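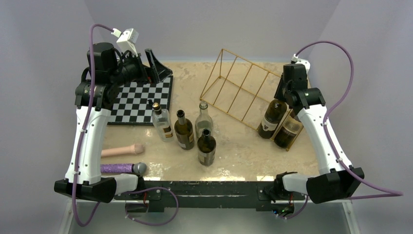

Pacita Salazar wanted to know, before she'd sign anything, what she would still be paying for in the second year. It's the question we like best, and it's pretty much why Tarow exists!

Hi, I'm Misaki Hirose, and I started Tarow after one too many equipment meetings where the arms got all the attention and the table they bolt to got none. We help small companies, schools and labs plan and budget for robot workcells. We don't build robots and we don't take commission from anyone who does, so if I tell you to buy the cheaper gripper, I mean it (and I'll probably say it twice).

What we do

Mostly we sit down with you and your wish list and work out what the thing will really cost. Two arms on a tabletop sounds simple enough. Then you start adding the frame, the rail, the cables and whatever holds them in place, the cell walls, spare fingers for the grippers, and all the stuff the arms are going to pick up. People forget that last one all the time! If you want to work with glass bottles and a wire rack, you need to buy bottles and a rack, and then more bottles.

Our planning sheet is called Jinda. It started as my own messy spreadsheet and now has 1,147 line items, most of which you'll cross out in the first hour. Tsutomu Kikuchi keeps it up to date and is very strict about shipping costs. Please don't get him started on pallet fees.

How a plan gets made

We begin with a call, usually at 10 in the morning, and I ask what you want the arms to handle in the first month. Then Aisyah Sumampouw measures your room, including the doorways, and looks at where the power comes in. After that you get a draft budget in two versions: the one you asked for and a smaller one. The Kaneko workshop picked the smaller one and put the difference into a second set of cables and a service plan, and I was so pleased I told everyone I know.

We've read 1,748 supplier quotes so far. Nearly 200 of them left out installation, so yes, we check for that first.

Who we are

There's me, Tsutomu and Aisyah, plus Mitsuko Nomura, who handles leasing and trade-ins and can tell you when renting makes more sense. We share the upstairs floor of the Nendov building with a very good bakery below us. Come hungry.

Working with us

A first call is free. If you're hoping to order before your budget year closes in September, try to reach us by early summer, as lead times on arms can be long. Bring your quotes, your floor plan and any number your boss has already said out loud. We'll take it from there.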